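Call for participants: people who quit apps

Tultik is a small studio with one app, a budgeting tool called Jerow. Our store page says 3,000 people have installed it. We don't put much faith in that number. An install is a thumb on a button, and plenty of those people opened Jerow once and never came back.

We are looking for up to 40 people to use Jerow for 90 days starting in September and tell us where it loses them. We'd like at least half the group to be people who have already given up on a budgeting app. Fans are welcome too, but we have enough five-star reviews that say "great app" and nothing else.

What you would do

Use Jerow on your own phone, as much or as little as you feel like. There is no daily target, no streak, and no badge.
Answer a short set of written questions every couple of weeks.
Take part in two phone calls with our developer, Mervin Fraser. He wrote most of the screens you'll be complaining about, and he has been told not to defend them.

What you get

$150, paid in full at the end. If you stop using the app halfway through, you still get paid, provided you take the final call. Those calls are probably the ones we'll learn the most from.

What we don't promise

We won't tell you your feedback will "shape the future of the product." Some of it will be ignored. Our last round of testing, run through an outside firm called Boltetell, gave us a thick report and a satisfaction score, and we still couldn't say why people leave.

You need an Android phone and an income of some kind, regular or not. App developers and marketing people, please sit this one out — we hear plenty from both.
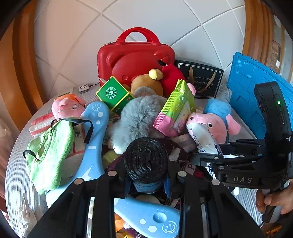
To apply, write to Mervin at Tultik with the name of an app you deleted and a few lines about the moment you decided to. Skip the résumé. We're mostly interested in whether you can say what put you off in plain words. Jerow's first screen currently takes four paragraphs to explain who it's for, while a bright red case with a bear's face on the front manages it with no text at all. If you can tell us which of those paragraphs you stopped reading at, we want you in the group.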